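Gunamier Two-Arm Floor Tidying Kit: what to budget for

Hi, I'm Anel Oosthuizen and I look after equipment sales at Vustberg. I get the same call most weeks: somebody wants a robot that picks litter up off a bedroom or guest room floor, and they've set money aside for the arms and nothing else. Please don't do that!

The Gunamier kit comes with two arms, two-finger grippers, the base and a head camera. Our lead time is 13 weeks, so if you want it running by March of next year you have loads of room, but order the spare finger tips at the same time (they ship from Kakia, separately, and they're always slower than I'd like).

Next, the room. Give it a proper one, with a bed, a bin and a carpet, and plan on 29 days of setup and practice before you judge anything. Soft trash is harder than you'd think. Tissues squash, wrappers slide, and I'd take a bottle over either of them. 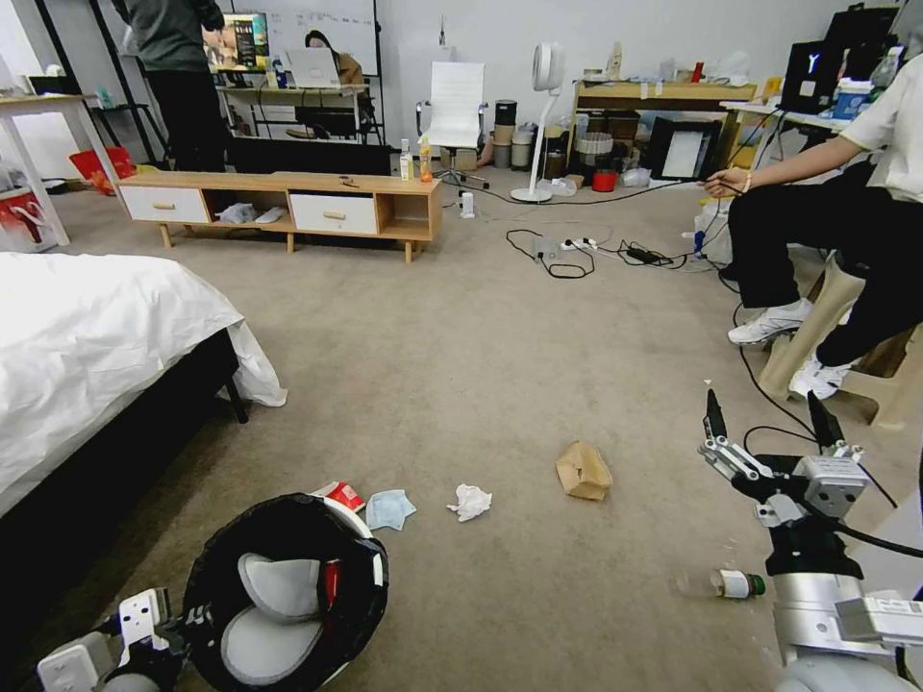
Floor litter pickup beside the bed: cardboard, a tissue, a face mask, a wrapper and a small bottle.

Cables are my other nag. Le Roux, our installer, can quote for wall clips and a longer power lead, and I'd say yes to both. Put a bit by for bin liners too, you'll go through them like mad.

Warranty is 3 years on the arms, one on the grippers. We have 51 kits in this batch and prices hold to the end of February 2022. Call or email me for a quote, and tell me what your floor is made of when you do.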